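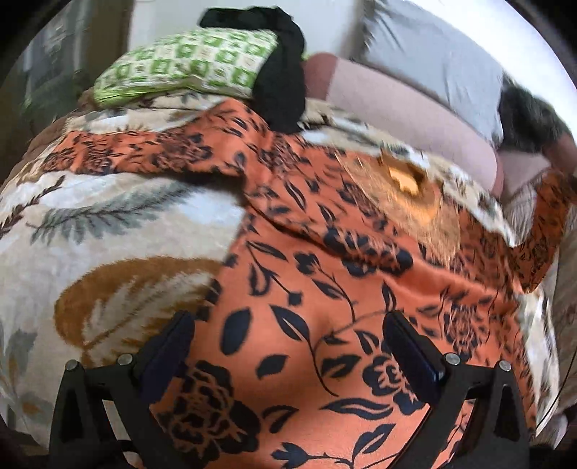
Rungnapa Wiriya
Digital Records Officer, Suksawat Institute

Notebook entry, August. Wednesday, begun 9.15 a.m.

Subject: withdrawal of the Institute's accounts from the Rurano photo-sharing service.

The decision to leave Rurano was confirmed at the end of last month. The Institute holds three accounts there: the main public account, the account of the textile workshop, and an older account opened for the open days and left idle for some time. This entry records the steps taken today, in order, so that colleagues in the other departments may follow them when their own accounts are closed.

Preparation

The main account is registered to a shared mailbox. The workshop account is registered to the personal work address of Chaiwat Limsakul, who attended at 9.30 to receive the sign-in code on his telephone. The open days account is registered to an address which no longer exists, and it has been put to one side for the present (see below).

Before anything was removed, a full copy of each account was requested. The request is made from the settings page, under "Your information", and not from the page on which the account is closed. The closing page does offer a copy, but it contains only the pictures, without captions or dates. I chose the complete version with original picture sizes. The service divides the copy into parcels of 500 posts. The main account has 800 posts and was therefore delivered in two parcels. The workshop account was delivered in one.

10.40 a.m. Both parcels for the main account received. The first opened without difficulty. The second stopped part of the way through and gave a message that the file was damaged. I downloaded it again over the wired connection in the records room and it then opened correctly. The damaged file has been deleted from the shared drive so that it is not mistaken for the good one.

Checking the copy

Each parcel contains a folder of pictures and a plain list giving the date, caption and place of each post. Comments are held in a separate list and are joined to the posts only by a long number. Cillian Ó Dubhghaill has written a short script to bring the two together in one table. It ran correctly on the workshop account. On the main account it failed at captions containing Thai script, which appeared as rows of question marks. The fault lay in the way the table was being saved and the original list is sound. Mr Ó Dubhghaill has altered the script and the second run, completed at 11.50, shows the captions properly.

Stories and other short-lived posts are included only where they had been saved to the profile. Those not saved are not in the copy and cannot be requested. Direct messages are included in full. They have been moved to the restricted folder, as several contain the telephone numbers and addresses of members of the public.

Connected services

The following were signed in by means of the Rurano account and would have stopped working on closure:

Prulach, used to schedule posts. Moved to an ordinary password. The posting queue was empty.

Lorden, used for the monthly newsletter. The picture strip at the foot of the newsletter drew directly from the main account. Ernő Vida has taken it out of the template. Issues already sent will show an empty space where the strip stood, and this cannot be corrected.

The Institute's own website. The footer link has been removed from the Thai and English pages. A second link was found on the visitor information page and has also been removed. I should be grateful if colleagues would report any others.

Closure

The service offers two choices, and the wording on the screen does not distinguish them clearly. "Pause" hides the account and keeps everything; it may be reversed by signing in again. "Close" begins a waiting period of 30 days, after which the account and its contents are removed. Signing in at any point during the waiting period cancels the closure without asking for confirmation. Colleagues must therefore sign out of the application on every telephone and tablet before the request is made, and should remove the application altogether where possible.

2.05 p.m. Workshop account: closure requested. Mr Limsakul has removed the application from his telephone and from the workshop tablet. Confirmation received by e-mail and filed.

2.30 p.m. Main account: paused only. Montri Thepsuriya has asked that a notice remain visible to followers for a period before closure. As a paused account shows no notice, I restored it at 2.50 and posted a plain text notice giving the website address and the newsletter sign-up page. Captions have a limit of 1000 characters, and the Thai and English versions together exceeded it, so they have been posted separately. Closure will be requested when Mr Thepsuriya confirms that the period has ended.

Open days account

The password is known but the service asks for a code sent to the old address. Mr Vida believes that the address can be created again for a short time on our own mail system and the code received in the ordinary way. This is preferable to the service's recovery form, which requires a copy of a personal identity document. I have not submitted the form and ask that no one else do so.

Outstanding

Old mail address to be restored (Mr Vida).
Script to be placed in the shared folder with a note on its use (Mr Ó Dubhghaill).
User name of the main account: once closed, it may be taken by another person after the waiting period. Mr Thepsuriya to advise whether this is acceptable.
Printed leaflets in the front hall still carry the Rurano name. Remaining stock to be checked before the next order is placed.

Entry closed 4.20 p.m. R.W.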